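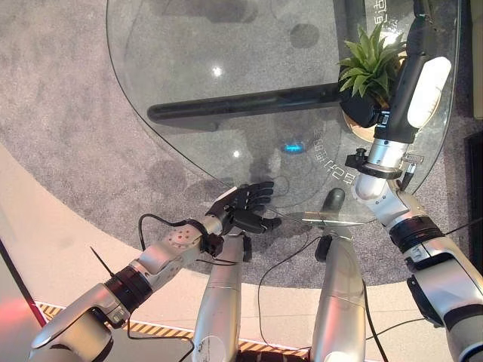
December 14, 2024

Visit to the Cletura open day

Arrived at the Cletura building at nine minutes past the hour, later than planned, having missed the turning off the ring road twice. The signs say Grerkell until you are in the car park. Grerkell is the landlord and has the larger lettering. Signed in, was handed a badge with no name on it and a sheet of house rules. Stay behind the hazard tape, no flash, no leaning on anything.

The programme listed four demonstrations. I had come for the two-armed machine, having read their notes in May and disagreed with part of them. It works at a round glass table with a potted plant standing on it. The left arm ends in a five-fingered hand and the right in a gripper, so the two sides have to be planned for separately. I asked whether one planner handles both. One planner, two sets of limits, and a third set for the space between the arms where they could meet. The third set takes the most tuning. I had guessed as much from the notes.

Glass is a poor surface for this sort of work, as far as I am concerned. A depth camera tends to see through it to the floor, or picks up a reflection and reports a height that does not exist. There were two strong reflections on the top when I looked, and a speckled carpet showing underneath, which is about as unhelpful a background as one could pick. Their engineer agreed and said they do not trust depth on the table at all. The height of the top is measured once at set-up and held as a fixed plane. If someone nudges the table, the plane is wrong until it is measured again. I asked what happens in the meantime. The arm stops on contact force. The limit they gave me was 9 newtons at the fingers, which seems low enough to be safe and high enough not to trip on every cable tug.

On cables: they still run outside the arms. There was a loop from the left forearm back down to the wrist, with the tail of a zip tie left uncut near the lower joint. I mention it because I spent a good part of last winter chasing a fault that came down to a loop of the same sort catching at the end of its travel. Wrote a note to check the bend radius on ours.

Second half of the morning was grasping. The talk before it ran long, with too many slides on the history of the firm and a chart whose axes I could not read from my seat. The useful figures were these. Worora, their grasp software, was run through 738 attempts on small uneven items before the open day, with the gripper opening limited to 70 mm. Control loop at 500 Hz. No breakdown of failures by item was given, and when I asked for one I was told it would be in the written report. I should like to see it, as an overall rate means little if half the items are easy.

The wrist camera view interested me more than the slides did. The gripper closes on a lumpy orange thing that looks like a piece of breaded chicken, and the finger covers a strip of its right side.

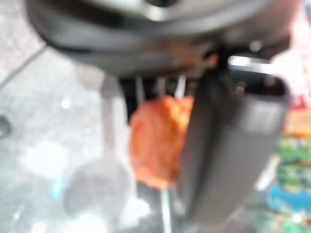

With a view like that, the software has to judge the grip from whatever part of the item is left showing, and the housing takes up a large share of the picture as well. Their answer is to decide on the grasp from further out and use the wrist view only for the last correction. Ours does it the other way about, and I am no longer sure we are right. The outline of an uneven item changes a good deal with a small turn of the wrist. If the correction is computed late, it is computed on the worst picture of the whole approach.

The focus is also fixed, set for the fingertips. Everything nearer than that is soft and so is most of what lies beyond. They considered a moving lens and dropped it on grounds of weight. I did not get the figure for the weight.

Lunch was soup and a roll, in a corridor. Spoke to a visitor from Eglītis who is fitting similar grippers to a packing line and wanted to know about wear on the finger pads. I had nothing to offer beyond our own service intervals, which are guesswork. We exchanged addresses.

Afternoon demonstrations were a pallet mover and a wheeled base following a painted line. Stayed for the first and skipped most of the second. The pallet mover was competent and loud.

To do:
Ask Cletura for the written report with failures listed by item.
Measure the cable bend radius on both our arms at full travel.
Try the early-decision grasp on the old rig, same items as the May trial, correction step switched off for the first set.
Find out whether our contact limit can go down to theirs without false stops.
Claim the parking, receipt in coat pocket.

Home before dark, rain on the last stretch. Typed this up from the back of the house rules sheet, where my writing gets very small towards the bottom, and there is one line about torque I cannot make out. Will try it again in daylight.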